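Sep 6, 2018

# Stolstead cookery club for children gets a second kitchen

The Saturday-morning style cookery club that has run at Stolstead's old grain hall for the past few years is to open a second kitchen this autumn, after its July holiday course filled up and left families on a waiting list.

The new kitchen is on Talavera Road, in the ground-floor rooms behind the library. It will take 16 children at a time, the same number as the grain hall, and will be used for the younger group, aged seven to ten. The older group, aged 11 to 14, will stay where it is.

The club received 121 applications for the summer course. It ran for 2 weeks, with a morning and an afternoon group in each, so just over half of the children who applied were given a place. Those who missed out have been offered first choice of the autumn sessions, and parents should already have had a letter or an email. Anyone who applied in July and has heard nothing is asked to get in touch with the club office before bookings open to everyone else.

Children on the summer course cooked a full meal by the end of each week. The first week was given over to bread, soups and egg dishes. The second was built on vegetables from the allotments at Nirkach, which supplied courgettes, broad beans, beetroot and more chard than the kitchen could easily get through. The chard went into a flat pie with white cheese and dill, and that recipe is the one parents have asked for most. It is printed at the end of this item.

The autumn programme will follow the same pattern but at a slower pace, with one dish a session. The younger children will start with knife skills on soft foods such as mushrooms and bananas, then go on to dough. The older ones will begin with stocks and sauces and will plan their own menu for the last session of term, to be cooked for their families. A family may bring up to 4 people to that meal.

Sessions last two hours. The fee stays as it was last year and covers all ingredients. There are a few reduced-price places in each group, and parents can ask for one on the booking form without giving any proof of income.

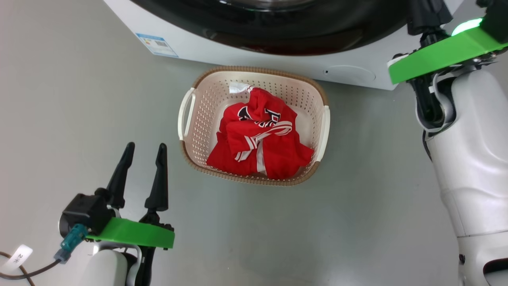

The Talavera Road rooms needed a fair amount of work before they could be used. The old gas range has been taken out and replaced by electric hobs set at two heights, so that smaller children can see into a pan without standing on a box. The floor has been relaid and a second hand basin put in by the door. A cold store that was promised for August has been delayed, and until it arrives the ingredients for each session will be brought over from the grain hall on the morning.

There is no parking at the new site. Parents dropping off by car are asked to use the market square and walk through the passage beside the chemist. The number of bikes chained to the library railings has caused complaints in the past, and a proper rack has been ordered.

The club's recipe booklet, Tinomow, will also be back. The first issue came out in spring and had a print run that was gone within the month. The new one has the summer course dishes in it along with a section on packed lunches, tested by the older group – the bean and tuna rolls did well, the cold omelette less so. Copies will be on sale at both kitchens and at the Nirkach allotment stall. Any money left after printing goes towards ingredients.

Bookings for the autumn open to all families next week, at the grain hall office or by post. Forms can be picked up from the library desk. The form asks about allergies and any foods a child does not eat, and this part must be filled in even if the answer is none. Both kitchens are free of nuts. Egg, milk and wheat are used in most sessions, but the club says it can work round these if it is told in advance.

Children should bring an apron, a tub with a lid and a clean tea towel. Long hair must be tied back and shoes must cover the toes. Last term several tubs went home with the wrong child, so please put a name on both the tub and the lid.

## Chard pie from the summer course

Makes one large flat pie, enough for six with a salad.

- 500 g chard, washed
- 1 onion, finely chopped
- 3 tbsp olive oil, plus extra for brushing
- 200 g feta or other crumbly white cheese
- 2 eggs
- a small bunch of dill, chopped
- black pepper
- 8 sheets of filo pastry

Heat the oven to 190C (170C fan). Strip the chard leaves from the stalks. Chop the stalks small and cook them gently in the oil with the onion for ten minutes, until soft. Shred the leaves, add them to the pan and stir until they wilt. Tip everything into a colander and leave it to cool, then press out as much water as you can with the back of a spoon. The children found this the dullest part, but a wet filling makes a soggy base.

Mix the chard with the crumbled cheese, eggs, dill and plenty of pepper. It should not need salt.

Brush a shallow baking tin with oil. Lay in four sheets of filo, one on top of another, brushing each with oil and letting the edges hang over the sides. Spread the filling out to the corners. Cover with the other four sheets, oiled in the same way, then roll the overhanging edges inwards to seal the pie. Mark the top into squares with a sharp knife, cutting through the top layers only.

Bake for 35 to 40 minutes until the top is deep gold. Leave it in the tin for ten minutes before cutting. Spinach can be used in place of chard, in which case leave out the stalks and cook the onion on its own. The pie keeps for two days in the fridge and is good cold.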